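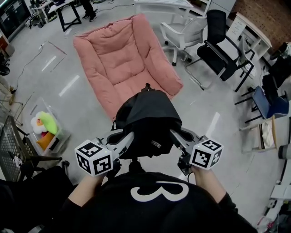 A Place for Every Chair: The Nirnstead Furniture Room

Search this site Search

The furniture room at Nirnstead has a polished gray floor, a brown brick wall and very few chairs that match. A pink tufted lounge chair shares the space with a white mesh-backed office chair on casters. According to the room manager, the variety is deliberate.

"People do not live or work with one kind of chair," the manager said. "We want staff to practice in a room that feels used."

The room belongs to Lestden, which trains staff in the care and arrangement of shared interiors. Its collection holds roughly 300 pieces, most of them kept in storage at Kumska and exchanged every October.

Small items receive equal attention. Bags, cloths and loose belongings are part of each exercise, and trainees must decide where they should go. "A black fabric bag on a seat seems a minor matter," the manager said. "Someone still has to pick it up — and the loop handle is there to be used."

Asked which piece is requested most often, the manager named the pink chair. "Visitors ask whether they may sit in it. They may, after 5 p.m."

We use cookies to improve your visit. Accept Settings

Contact Lestden | Back to top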